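Groupe de travail « automatisation des tâches courantes »
Compte rendu de la réunion du 30 mars 2021

Le compte rendu précédent est adopté sans modification.

1. Proposition Gendico

Le groupe a repris l'offre de Gendico portant sur l'entretien des sanitaires et la remise en ordre des plans de travail à l'atelier Fluswood. Le fournisseur annonce 600 manipulations réussies. La plupart des membres jugent ce chiffre inexploitable : on ignore combien d'essais ont été écartés, et si quelqu'un replaçait les objets entre deux prises. Une question écrite, déjà posée à ce sujet, est restée sans réponse.

Il est rappelé que vider une table encombrée suppose de décider ce qui se jette, ce qui se range et ce qu'on ne touche pas. Aucun document reçu n'aborde ce point.

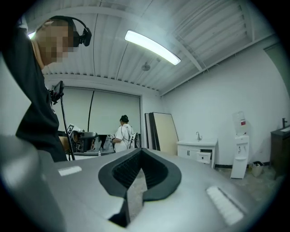
Même réserve pour les lavabos. Essuyer une vasque est une chose, passer derrière le robinet et refermer un tiroir resté ouvert en est une autre. Un membre estime que la saisie a progressé et qu'il serait dommage de fermer le dossier. Les autres demandent à voir avant de payer.

2. Coût

Le devis s'élève à 1184 euros par mois, hors maintenance. Endport, consulté pour comparaison, ne propose rien pour les sanitaires et le dit clairement, ce que le groupe apprécie.

3. Décisions

Pas de commande à ce stade. Gendico est invité à une démonstration de 60 minutes sur place, sans préparation préalable du local, avec 30 objets choisis par l'atelier. Les échecs seront notés au même titre que les réussites. L'étude Tzavaras sera jointe au dossier dès réception.

Le nettoyage reste assuré par l'équipe actuelle, horaires inchangés.

Prochaine réunion en juin, date à fixer.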